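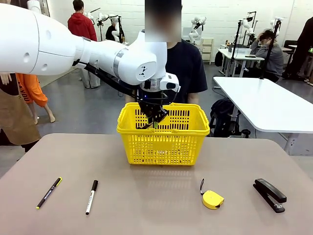

*Small-goods table, yellow basket at the back, four items still out along the front edge.*

6/8/20

Basket layout again. Uyên Giáp wants one basket per station so the small stuff stops wandering, and I said I'd write down what I think before it gets rolled out everywhere.

I'm not convinced. A shopping basket is made for carrying groceries to a register. The sides are all slots, and I'd like to know what happens to a thin marker when somebody picks the basket up in a hurry. Hiếu says nothing will happen. Hiếu hasn't tried it with the thin ones.

Items on the list for this station:

- black marker, yellow tip and cap end
- white marker, black cap
- yellow tape measure with the black strap
- black stapler

The tape measure bothers me most. That strap is a loop looking for something to catch on, and the slots and folding handles give it plenty of choices. Prasetyo says tuck it under the body. Fine, but who's going to tuck it at the end of the day? I'd take the strap off and be done with it. Marion says leave it, people hang the tape on a hook when they measure up high. I have never seen anyone do this.

Stapler: goes in first, flat on the bottom. If it goes in last it lands on the markers. I'd bet on at least one cracked cap by February.

Also not sold on keeping two kinds of marker together. People grab whichever is on top and then complain the labels don't match. Uyên Hà asked for a divider. A cut-down box would do, no need to order the Steltix insert at 412 for something we can make from cardboard. (Is that price per set or per piece? The quote doesn't say. Asked, no reply yet.)

The claim in the Inurley write-up that baskets cut tidy-up time to 5 minutes: whose tidy-up, and starting from what kind of mess? No numbers for before. I'm ignoring it.

To do:

- try the thin markers in the slots, all sides
- strap on vs. strap off, same basket
- handles stay folded down while loading
- ask Marion where this hook is

Leaving the other stations alone until the strap thing is settled.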